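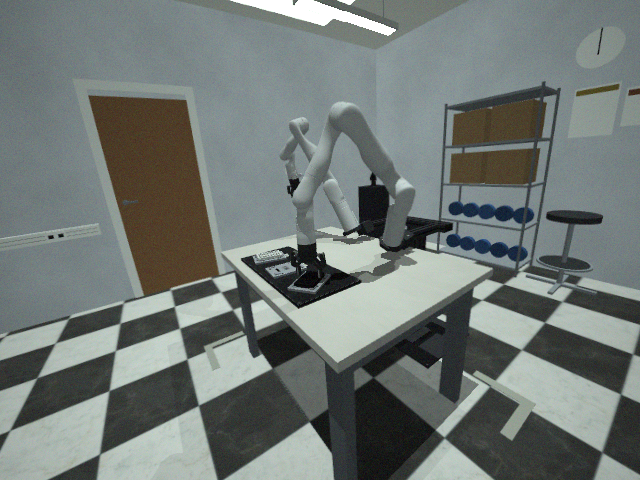

The battery gave Marlene Fraser 13 miles, and she had 12 to go. She sat in the parking lot of the charging station at Gendinberg with the heater off and her coat on, looking at the dead screen on the only charger. The sign taped to it said OUT OF SERVICE and gave a phone number. She had already called the number and listened to the recording. The station's waiting room was open, so she went in to get warm. It had a checkered floor, black and white, and one vending machine that took coins only. She had two quarters and a car that plugged into a wall.

Her brother had told her to keep the old Mabuza. It had 152 thousand miles on it and a hole in the muffler, but any gas pump in the county would have gotten her home. She had sold it in April to a man from Drernis who paid cash and never asked about the muffler. She missed it a little now.

The road home to Clollovberg went over the ridge. Going up would eat the battery. Coming down would put some of it back. She had read the manual twice and still could not say how much. The number on the dash was a guess the car made from the way you had been driving, and she had been driving fast.

She got a bag of pretzels for her two quarters and ate them standing up. Then she went out and let a little air into her decision by walking once around the car. The tires were good. There was no wind. She took the snow shovel and the bag of salt out of the trunk and left them behind the waiting room, where she could get them tomorrow.

She pulled out at a quarter past nine and held it at 35. A pickup came up behind her, sat there for a mile with its lights in her mirror, and went around. By the quarry the dash said 9. By the church it said 6, and the climb had not really started.

On the steep part she dropped to 25 and talked to the car. She told it about her job, and about the man from Drernis. The number went to 4, then 2, and then it was gone and there were two lines where it had been. A turtle lit up in yellow. She had thought the turtle in the manual was a printing mistake.

At the top the road went flat for the length of a field. She could see the lights of the town. The car was doing 18 and would not do more. Then the nose tipped down, and she took her foot off the pedal and felt the motor pull back against the hill — a low hum, like somebody sawing in another house.

Halfway down, the turtle went out. The dash said 1. At the bottom, by the feed store, it said 3.

She drove the last streets with the window open. In the garage she plugged in the cord, waited for the green light, and went inside to call her brother. He asked how the new car was doing.

"Fine," she said. "I need to go get my shovel."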